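Ticket 240: arm hesitates on last cup, mug tree task
Product: Mukex desktop arm, on trial from Auer
Status: open, waiting on supplier

Right, so I've had the Mukex on the bench since March and mostly I'm rather fond of it! Setup took an afternoon, the teaching app is lovely, and the first two cups go on the mug tree without any fuss. The third one is where I'm stuck. The arm comes down over it, dithers, backs off, and then I get error 19 (grip not confirmed). I've done 102 tries with the stock settings and some 13 of them ended that way, always on the last cup. 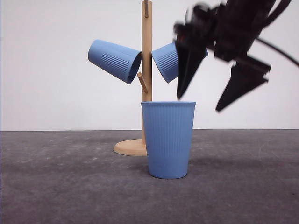
Logged by the Futetside workshop bench, trial account, 4.40 pm

Two cups up, one to go, fingers open. Same pale blue ribbed cups every time, and I've kept the grey carpet down so they don't skid about.

What I've tried so far:

Restarted the arm and the app. No change.

Taught the pick point again from scratch, a touch lower on the cup. Better for a few goes, then error 19 came back.

Slowed the approach to the lowest setting. Fewer errors, but it takes an age and I don't think the trial would be much of an advert at that speed.

Swapped the cups over, in case one was a bit odd. Same result whichever one goes last.

Turned the tree a little on its base, which made things worse, so I turned it back (and then had to teach both pegs again, my own silly fault).

My hunch is the ribs. The manual says the grip check was set up for smooth cups, and I wonder if the fingers are closing fine and the check just doesn't believe them? That doesn't explain why the first two behave, mind you.

Could Auer tell me whether the check can be loosened for one step only? I'd also like to know if the Brurnivum soft fingertips fit this model, as the parts page lists them but the order form won't let me pick them. Happy to send the full log over if it's any use. I'm leaving the arm on the slow setting until I hear back.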